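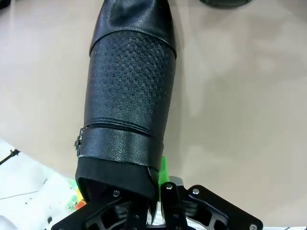
KERKBRIDGE, 16 July 2021 – Footwear retailer Gritar will close its repair workshop on Skornau Street at the end of the month and move the work to its main store near the bus station.

The workshop handles 3,000 pairs of shoes and boots a year, mostly resoling, heel replacement and zipper repairs. Leather boots make up the largest share of orders in fall and winter.

Store manager Vignesh Kartha said all three repair staff will keep their jobs. The new counter will open an hour earlier than the old one and will also take in bags and belts.

Customers with items still at Skornau Street should pick them up before the closing date. Anything left after that will be taken to the main store and held there until January. Repair tickets remain valid and prices stay the same.

The landlord, Rodrigues Properties, said it has received interest in the unit but has not signed a new tenant.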